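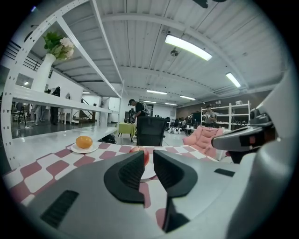 Sellosier started as a Saturday supper class for people who had never really learned to cook, and in a lot of ways it still is one. We teach home cooking to grown-ups, the plain weeknight kind, with onions and rice and a decent pot of beans, and we do it at a pace that lets you chat to whoever is next to you. The first classes ran out of a borrowed church kitchen with a stove that leaned to one side, and we ate what we made standing up because we hadn't thought about chairs. These days everyone sits down at the end of class, and we're a bit stubborn about having a proper cloth on the table when they do. The pink-and-white check has become something of a house style, and we've been known to drive across town for more of it. A dish of lentils tastes better on a checkered cloth, or at least we have talked ourselves into believing so.

The school was founded by Prakash Sastry, who spent a long career in school cafeterias before he decided he would like to cook for fewer people at a time. He still teaches the beginner course himself, and he still writes every recipe out by hand before anyone is allowed to type it up. If you have taken his class you will know his views on garlic presses (he is against them) and on reading the recipe all the way through before you light the burner (very much for it). Over the years 3869 people have come through the beginner course, and quite a few of them have come back with a husband, a mother or a neighbor in tow.

We have 2 kitchens now. The Jatia Street kitchen is the older one and the smaller one, and it's where the beginner and family classes meet. The Valderrama kitchen is for bread, pickles and preserves, mostly for the sake of the bigger ovens and the long counters, and it smells wonderful on a Friday. Parking is easier at Valderrama, but Jatia Street has the better bakery next door, so it evens out.
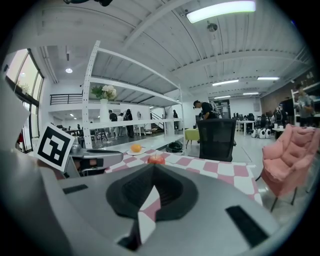 Maribel took the spring beginner course and wrote to us afterward that she had been living on toast and canned soup for longer than she cared to admit. She said the class she remembers best was the one where her rice stuck to the bottom of the pot and Prakash sat down and ate the crusty part with her, and that she now makes dinner for her sister every Sunday and only calls for help when there's gravy involved. We have her note taped up by the spice shelf.

Her course is the one most people begin with. It runs for six weeks, one evening a week, and you don't need to bring anything except an apron and something to carry leftovers home in. We start with knives and eggs, move on to soups and stews, and finish with a roast chicken (or a stuffed squash, for those who would like it). Please tell us about allergies when you sign up – we can work around nearly anything if we know before we shop.

We also keep a small lending library called Kakance, named for a cookbook club that used to meet here. It holds 334 cookbooks, many of them splattered, and you're welcome to borrow any two at a time. Notes in the margins are encouraged, in pencil please.

New beginner classes open every April and again in the fall. If you'd like to see the place first, stop by Jatia Street on a class night and ask for Prakash. He'll probably hand you a spoon.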